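Shop Reviews Guides Forum Contact
Reviews > Workshop > Gloves > Trekby Noseck 4

Trekby Noseck 4 work gloves – a winter and a bit

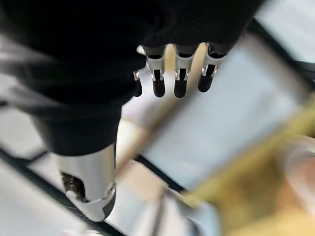
Bought two pairs in the end. First pair in size 9, too tight across the knuckles, gave those away. The 10s fit. If you are between sizes go up, the chart on the packet is hopeless.

What I use them for – mostly bikes, some fencing, a lot of carrying things from the van to the shed and back. Not a heavy duty glove. Says so on the label, fair enough.

Good bits first. Fingertips are thin enough to start an M5 nut without taking the glove off. My old Gasari pair never managed that, and they cost more. Cuff is long and stays tucked under a jacket. Palm has gone shiny but hasn't split. Washed at 30 every couple of weeks, came out a bit stiff, fine again after ten minutes of wear.

Bad bits. Stitching at the base of the left thumb started to go in June. Sewed it up with fishing line, holding so far. Not warm at all once the wind gets up, so dont buy them as a winter glove whatever the shop page tells you. Touchscreen finger works when it feels like it. And the velcro tab picks up every bit of fluff in the house.

Grip on wet steel is poor. On dry timber, very good. Oil soaks straight in, I keep a box of thin disposables for anything with a chain on it.

Paid 12 pounds a pair from Godoy, delivery was slow and one lot turned up without the packaging. They swapped nothing, but I hadnt asked. Cheaper if you buy four pairs, which I would have done if I'd known about the sizing.

Would I get them again – yes, for the money. For fencing or anything with barbed wire get leather. For spanners and general messing about these are the ones I reach for, and the Gasaris are at the bottom of the drawer now.

Four out of five. Lost one for the thumb.

Print this page | E-mail this page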